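OK so I finally sat down with the equipment budget for next year and I have thoughts. Thread, because my coworkers are sick of hearing them.

First thing I learned – the arm is only one line on the spreadsheet. Mine had 3 lines when I started. Then came the gripper, the mount, the table, the spare fingers, shipping, and the training day that everyone swears they don't need.

We're still doing all our trial work in simulation, so at least I can mess around before I spend real money. Current job on the list is pens and cups. Thrilling, I know!

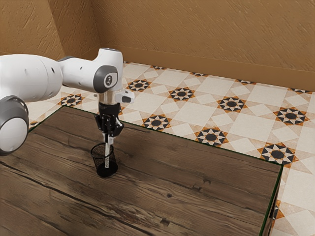

Arm, gripper, mesh cup. Next year's budget in one picture.

Got quotes from Mellitine and Zesik for the gripper. Zesik came in lower until I read page 7, where the cable and the adapter plate are both "optional." Optional for who?? Jui-lin Mak on our team caught it before I did and I owe her a coffee.

Living with the Mellitine number for now. It's more than I wanted, but everything's in the box and they answer the phone.

Then there's fingers. I put down $237 for a spare set and I already think I should double it. If you're planning for one set of anything that touches stuff all day, please go back and add another. I forgot last May and we waited forever on a reorder.

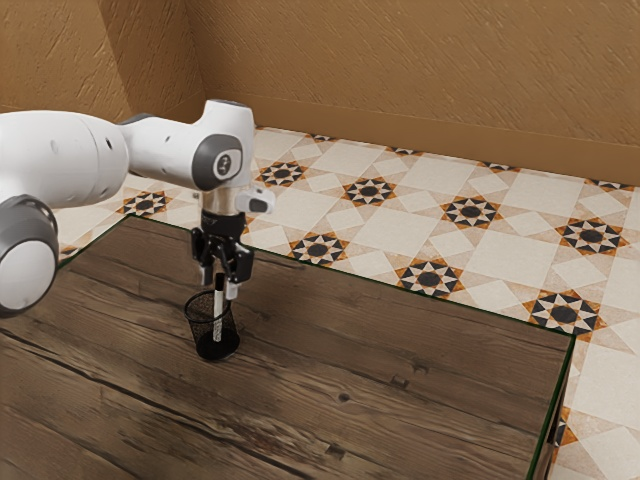 My other big fight with myself is the wrist sensor – buy it now or wait a year? A decent one pushes us over, and I'd have to drop the nicer workbench from Ternus to pay for it. But look how little room there is with the fingers open on either side of that marker cap, and the cup right under it. I don't want to find out on real hardware that we're a hair off every time. So the sensor stays and the workbench goes. Sorry, workbench.

I'm also holding back $1,000 for whatever I forgot. My boss wants to know what it's for. It's for whatever I forgot!

Still waiting on a quote from Živković for the install. If anybody has used them, tell me how long they took to get back to you, I have to turn this in soon.

Contact | © 2022 | Back to top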